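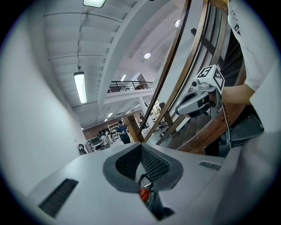

A white short-sleeved shirt, a gray hand-held gripper and a thin dark cable.

THE LAST HDMI CABLE I'LL EVER BUY (probably not)

By Viorica Spahić

11 March 2025

Three soundbars in, and my living room still sounds like a drive-thru. Lips move, words show up later. Football is fine. Drama, unwatchable.

So. The Zondeo bar first, $315, easy to lift, hard to like. Optical port only on the one I got, which means the TV does the decoding and the bar takes what it's given. Voices came up clear once I turned off the "night" setting, which ships switched on. Why? No idea. Bass is thin. Fine for a bedroom.

Then the Pravodden, with a sub the size of a laundry hamper. Plugged it into the TV's ARC port and got nothing. Menu, sound, output, external. Still nothing. Pulled the power on both boxes, waited 2 minutes, plugged the TV in first. Sound! Lost it again the next morning when the console woke up before the TV did. I now have a routine and my husband has learned it too, grudgingly.

Lip sync is the other headache. There's a delay slider on the TV and another one on the bar, and they add up. Set one to zero and leave it alone. Took me a whole weekend to figure that out, and teh manual gives it one line, under "Other."

The Bañez I liked best. Warm, loud, no app. Remote is tiny and lives in the couch now. It drops the surround channels if you run it through an old receiver, so don't. Straight to the set.

Cables: mine was too old for the new console. Swapped it, the dropouts stopped. Should of tried that first.

Next up, the Usavum projector, in June, if they send one. No speakers in it worth mentioning, so all of this starts over.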